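Re: [lowther-bakers] Rye starter gone flat

Geum-ok Sung wrote:
> My rye starter used to double in 6 hours and now it barely moves.
> Same flour as always, the Gosemeck dark rye. I feed it once a day
> at 7 in the morning. Should I throw it out and start over?

Don't throw it out yet. One feeding a day is thin for rye in July – it runs through the flour well before evening and sits there getting sour. Go to two feedings for a few days, and keep back less of the old starter each time. I use 20 grams of starter to 60 flour and 60 water, which makes 140 in the jar. 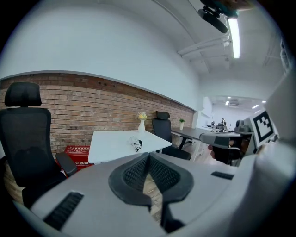 Does the water need to be filtered?

Tap water is fine in most kitchens. If yours smells of chlorine, let a pitcher stand out overnight before you use it.

I would also check the date on the flour. The last bag I bought at the Girotville store was old, and the starter picked up on the second feeding after I switched to a new one.

Once it doubles again you can go back to the fridge between bakes.

Flultside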